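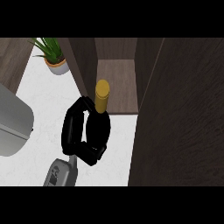

By Noreen Tashjian

The owner of Bikik has been pulling network cable in and above Ancombe for long enough to have gone back and replaced his own early work. He runs the company out of a unit behind the lumber yard with one other installer and an apprentice who started in November. We talked at 7 a.m., before his first call, mostly about the job his crew had just closed out: rewiring the Dimaculangan building, a four-story block of offices on the hill.

The building had phone wiring from two different decades and network cable from a third. The landlord wanted all of it gone.

"They asked for new cable and I said fine, but who's paying to take the old stuff out?" he said. "Most quotes leave it in the ceiling. You look up there and it's like a bird's nest. We took out the dead runs first. It took four nights."

His crew worked nights because the tenants were still in the offices during the day. The contract covered 801 drops, a drop being one cable from the wiring closet to one wall jack. Every one had to be tested and labeled at both ends before the landlord would sign.

I asked what goes wrong on a job like that.

"Labels," he said. "The cable is fine. The cable is almost always fine. Somebody writes a number on a piece of tape, the tape falls off, and then you've got a guy with a tone generator walking around for an hour." He now prints wrap labels for every run and puts a second one a foot back from the jack, inside the wall, where painters can't reach it.

The other trouble was length. The limit for a copper run is 100 meters from end to end, patch cords included, and two corner offices on the third floor were too far from the closet once the cable had followed the hallway. A previous contractor had run them anyway. The tenants there had complained of dropped calls for years and had bought new phones twice.

"I don't blame the tenants," he said. "The phone is the part you can see. We put a small cabinet at that end of the floor and fed it with fiber. Calls are clean now."

He is particular about parts. For jacks he uses the Jurkska line, which he buys in boxes of 20. He said they cost a little more than what the big-box stores carry and that the contacts hold up when people plug and unplug all day – conference rooms are the worst for this. He won't use cable with copper-clad aluminum conductors. A customer once supplied his own to save money, and Bikik sent it back out to the customer's truck.

"It's lighter. Pick up the box and you know," he said. "It's brittle and it runs hot if you put power over it. I told him I'd pull it for free if he'd sign something saying I told him not to. He didn't want to sign."

Homes make up a smaller part of the work. He hears from people whose wireless signal doesn't reach a back bedroom and who have already bought two or three extenders. Usually he suggests one cable and one access point in the hall ceiling. A single run in a one-story house takes him most of a morning if there's an attic and all day if there isn't. His last one, with a crawl space and a finished basement, came to $1,375, including patching the drywall.

"People think that's high. Then they see me come out from under the house."

Could homeowners do it themselves? He thinks plenty of them could.

"Buy solid cable for the wall and stranded for the cords. Don't staple it tight. Keep it away from the electrical, and if you have to cross a power line, cross it square. Leave slack at both ends, more than you think. And pick A or B for your jacks and stay with it. Either one works – you just can't have one on each end."

He also said to buy a tester before buying a nicer crimping tool. His first one cost $40 and told him only whether the pairs were in the right order, which caught most of his mistakes at the time.

Bikik has a school to look at next, two wings and a gym. He hasn't been up in the ceiling yet. The drawings show empty conduit between the wings, and he plans to put a camera down it before he prices anything.

"Drawings say empty," he said. "We'll see."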